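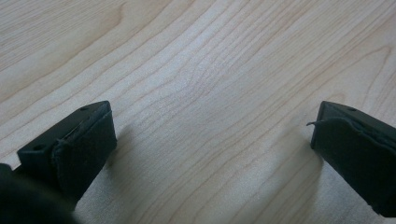

Frequently Asked Questions: Table and Room Reservations

Nyarko Reading Rooms

How do I reserve a study table?
Tables may be reserved online through the Sanar booking page or in person at the front desk. You will need your member card number and the time you plan to arrive. A confirmation is sent by email once the reservation is accepted.

How far in advance may I book?
Members may book up to 30 days ahead. Guests with a day pass may book on the same day only, subject to space.

How long may I keep a table?
A standard reservation lasts 90 minutes. It may be extended once at the front desk if the next period is open. Extensions cannot be made online.

What happens if I am late?
Reservations are held for 18 minutes after the start time. The table is then released to the waiting list. A late arrival may still be seated elsewhere if there is space.

Is there a charge?
Study tables are included in membership. Group rooms and the Lerkitz Hall carry an hourly fee, which is shown on the booking page before you confirm. Fees are charged at the time of booking.

How do I cancel?
Select "My Reservations" on the booking page and choose "Cancel." Study tables may be canceled at any time before the start. For group rooms, a full refund is given when notice is received before noon on the day before the booking. Later cancellations are not refunded, but the booking may be moved once to another date.

Who may use the group rooms?
Group rooms are open to parties of two or more. The person who makes the reservation must be a member, must be present for the full period and is responsible for the condition of the room. Members under sixteen must be with an adult.

What is the capacity of the Lerkitz Hall?
The hall seats 160 people in rows. Seating with tables is lower and depends on the layout chosen. Please send a floor plan request with your application.

May I bring food and drink?
Covered drinks are allowed at all study tables. Food is limited to the ground floor lounge and, with prior approval, the hall. Please report spills to staff promptly.

May I leave my belongings at the table?
Short breaks are permitted - staff may clear a table that has been left for more than a quarter of an hour. Lockers are located beside the Aditz Street entrance and are free to use during opening hours. The Reading Rooms are not responsible for items left unattended.

Can I request an accessible table?
Yes. Adjustable-height tables are kept near the elevator on each floor. Please mark "accessible seating" when booking, or ask at the front desk.

Do the hours change during the year?
Evening hours are extended in November and again in April for the examination periods. Changes are posted on the booking page and at both entrances.

How can I make a complaint or suggestion?
Forms are available at the front desk and on the "Contact" page. Written replies are sent to members who provide an email or mailing address.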